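January, evening

Second week with the kits on trial. I want to get this down while I still have it straight, because the form from Prerell is due at the end of the month and I know I'll be filling it in from this notebook.

Started at 8:30. Both grippers had been on the charger overnight. The left one came up right away. The right one took two tries, same as yesterday. I held the power button until the light came on, let go too early, and had to do it again. The instructions say three seconds. It is longer than that. I wrote it on the sheet under startup.

Pairing was fine. Last week it was the worst part of the morning and I lost most of an hour to it. Prerell sent an update and since then the two grippers find each other without me opening the laptop. I'll give them credit for that one. I complained and it got fixed in four days.

The task list for today was bedding and clothes. Fold, spread, pick up by an edge, lay flat, fold again. Each run starts with the cloth thrown down any old way and ends when it is folded or when I give up. Kiline, the other outfit we're considering, has a list too, but theirs is written for table work, cups and boxes mostly. We need cloth. The job we're bidding on is linens, and the kit has to be able to record somebody handling linens for hours at a time without that person hating it.

Morning notes, in order:

The trigger pull is lighter than the Kiline demo unit. Good for long runs. Not so good for thick hems, where I kept thinking I had it and didn't.

The jaws pick up a single layer more often than I expected. With two layers, they tend to take the top one and leave the bottom. If you want both you have to come in from the side and push into the mattress a little.

Weight is okay up to the first break. After that I feel it in the wrist, left more than right.

We stopped at 10:30 for coffee. I looked over the first batch on the laptop. 65 runs recorded, 3 thrown out. Two of those were mine, for talking to someone and letting the hands drift. The third had a gap in the left hand's track and I don't know why. I flagged it and sent the file in.

After the break I moved on to the blue cloth. It's the hardest one we have. It's soft and it won't hold a crease, so anything you fold opens up again the moment you let go. I sat at the edge of the bed for most of it. That's easier on the back than standing and bending, but it means the left arm does the reaching and the right one gets crowded against the body. If we buy these I'd ask for a higher surface. 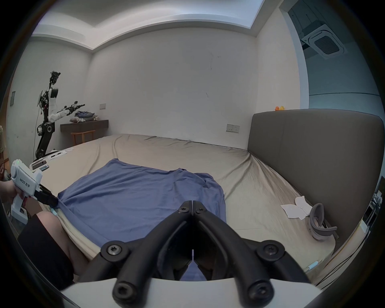 Afternoon

Lunch ran long. Got going again at 1:15.

First thing was a firmware message on the left gripper, which I put off, then couldn't put off any longer because it wouldn't start a run until it was installed. It took 11 minutes. I'd like to be able to schedule these. I don't want a hand going out of service in the middle of a shift with people being paid by the hour. Wrote that one down in capital letters.

Went back to the blue cloth and tried it three ways.

Pinching a corner and dragging. Works, but the far side bunches up and you spend the rest of the run smoothing.

Pinching the middle of an edge and lifting. Better. The cloth hangs by its own weight and the folds mostly fall out when you lay it down.

Both hands on one edge, spread apart. Best result by far, and the slowest to set up. You need to find two good spots and the jaws block your view of the cloth right where you most want to see it. I ended up going by feel. There isn't a lot of feel through a trigger, but there's some. You can tell closed on cloth from closed on nothing.

The view problem is the main thing I'd raise with them. With my own hands I look at my fingertips. With these I look past the tips and guess. I got better at it through the afternoon, so maybe it's only practice, but a new hire would need a couple of days before their runs were worth keeping. Prerell's material says a new operator is productive in an hour. On cups, maybe.

Replayed some of the runs at 3. The picture from the gripper is very wide and it curves at the sides, which bothered me last week and doesn't now. You get most of the room in it. It would be worth telling operators that before they sit down to work, as anything they leave lying near them could end up in the recording.

The labels are a small point. The kit we have is marked 左手 for the left hand. I know which is which by now, and so does everyone else here, but if we order a full set I'd want English on them as well. The sales contact said it could be done. I asked for that in writing.

Money. The quote came in by email while I was working and I read it at the end of the day. 2,455 a kit for the two hands, charger and a year of the software. Case is extra. Replacement jaws are extra. Kiline is cheaper up front, but they bill for storage by the month and their quote didn't say what happens when you go over. I've asked twice. Okeke is the third name on our list and they still haven't sent a unit, so I'm close to dropping them. You can't score a thing you haven't held.

The other open question is whether Wimalau, the customer, will take Prerell's file format as is. They said they would look at a sample. I sent them six runs from this morning, four good ones and two where I fumbled, so they can see both. If they need it converted, that's our time, and it has to go in the bid.

Finished at 4:40. Battery on the left was down to its last bar and the right had two left. I used the left a lot more today, so I don't read anything into it. Tomorrow I'll swap the jobs around and see if it evens out.

Scores for today, out of five, same as last week so I can compare. Startup two. Pairing five, up from one. Comfort three. Grip on thin cloth four. Grip on hems two. Replay and upload four. Support four.

If I had to decide tonight I'd take two Prerell kits for a short lease and hold off on the full order until the hem problem is sorted. They have a softer pad for the jaws that isn't in the catalog yet and they offered to send a pair. I said yes. It should be here before the end of the trial, and I'll run the same list again with it, blue cloth first.

My left wrist is sore. Iced it after supper. I should note that on the form too, under comfort, and maybe move that three down to a two.

Need to bring the long charging cable back upstairs tomorrow and ask for a second one.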